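Grgić Bench Manipulation Practice Kit, Issue 2

Supplied by Zokeck, Indcombe

The kit is a set of written procedures, record sheets and bench markers for single-arm handling work on a table. It is meant for labs and small workshops that already own an arm and a two-finger gripper and want a consistent way of running tasks with household objects. It does not replace the arm maker's manual or a site risk assessment. Where the two differ, follow the stricter one.

What is supplied

- Procedure binder, 30 sheets, wipe-clean
- Record pads, 100 forms each, two pads
- Bench edge markers and floor tape
- Object labels, 100 per roll
- Wall card with stop and reset steps

Order code 1937 covers the full set. Record pads and labels can be bought separately. Arms, grippers and test objects are not included.

Section 3: Light metal containers

Drinks cans are handled under their own section of the binder. A thin wall dents under a grip that a sponge or a block would take without a mark, and a can on its side may roll when one finger touches before the other. The main rules are as follows.

3.1 Use empty cans only. Drain them before they go on the bench.

3.2 Record the starting pose as upright or on its side. For a can on its side, also record which way the top end points.

3.3 Open the fingers wider than the can before lowering. Lower with the fingers either side of the body, then close at the slow setting.

3.4 Keep other objects in the work area clear of the finger path. A soft item such as a sponge may stay on the bench if it is listed on the form.
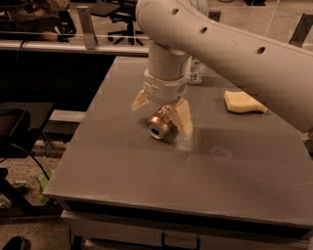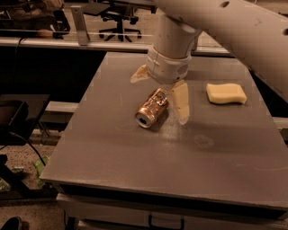

Section 3 work: can on its side at the gripper, sponge to the right.

Section 4: Bench and surroundings

4.1 The bench top may be worn but must be level. Scratches and stains are acceptable. Wipe off grit at the start of each session.

4.2 Route cables so that they cannot be caught by the arm or by a foot.

4.3 Mark the reach of the arm on the floor with the tape supplied. Anyone inside the line must have a stop button within reach.

4.4 Do not put a hand between the fingers while the drives are live. To move an object by hand, stop the arm first.

4.5 Discard a can once its wall is creased. Write the reason on the form and start a new line for the replacement.

Ordering

Issue 2 replaces Issue 1 from 16th October. Holders of Issue 1 can order the changed sheets alone. Orders are sent from the Sollport store.

Comments (3)

benchhand
Does 3.3 apply to parallel fingers only? Ours swing outwards when they open, so the tips also change height.

Zokeck Support
It applies to both. For swinging fingers, check tip clearance above the bench with the gripper fully open and again fully closed. Sheet 12 has a space for the two readings.

labtech_s
The labels come off cans too easily. Fine on plastic. The record pads are good, though the pose box could be bigger.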